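Home > Features > At Home > A second storey for the spice jars

A second storey for the spice jars

Small black stands are turning up on Canadian tables and counters, and they change where the dry goods live.

Anyone who bakes in an apartment knows the problem. The jars come out of the cupboard, the bowl goes down among them, and by the time the flour is measured the work surface is gone. I have a table, no pantry and 14 jars, so in May I started keeping the everyday ones on a low stand, a little table that sits on top of the big one.

A pale tabletop helps. Dark surfaces hide cinnamon until you put your sleeve in it, while light wood grain shows spills straight away. I wipe mine with a damp cloth and leave the front half clear for rolling and mixing.

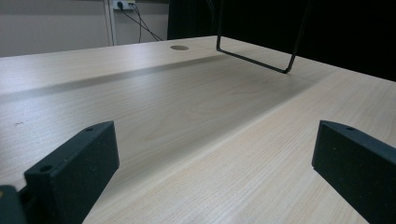 Pale wood grain, with the working area left open.

The stand I bought is the Cillwood, which cost $181 with shipping from a small shop called Lobo. That is a lot for a board with legs. A cheaper one from Cumik wobbled on my table and went back within the week. Before you order either, measure the height of your tallest container and the space above your table. If you have a wall cabinet overhead, you may not be able to lift a lid off without sliding the whole thing forward.

Containers matter more than the stand. I use clear glass for anything ground, in two sizes, and I write the purchase month on the bottom in grease pencil. Labels on the side fall off in the wash. A tumbler does perfectly well for something you mean to finish that day, but it has no business in long-term storage.

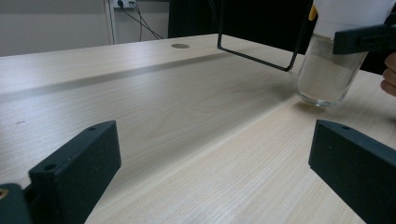

Page last modified: July 14, 2019

Screw caps are the ones I would choose again. They go on with one hand once you have the habit, and the metal ones clean up well if you dry the threads. Domed tops look handsome and stack badly, so they belong on the upper level where nothing has to sit on them. Keep a wide gap between any two containers, enough for your hand to go around either one. 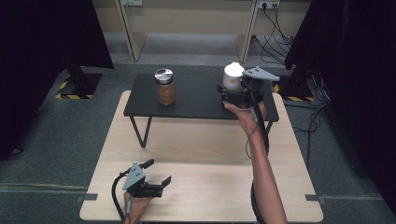 I also moved the coarse things to one end and the fine powders to the other. Brown sugar and ground coffee can be scooped in a hurry. Powders can't, and they get the side nearest my measuring spoons.

Refill before you reach the bottom, but don't pour new spice over old. Tip out what remains, wash the jar and let it air dry overnight. Ground cinnamon loses its colour and most of its smell eventually, and a large jar only encourages you to keep it too long. I buy enough for 2 months and no more.

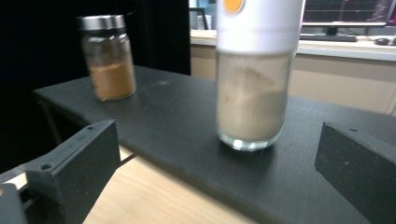

Looking after a black board

Matte black shows flour, fingerprints and every scuff. Zisenari, a maker of similar stands, suggests a dry microfibre cloth first and a barely damp one after. I do this every 7 days or so, with the jars moved down to the table, and check the leg screws at the same time.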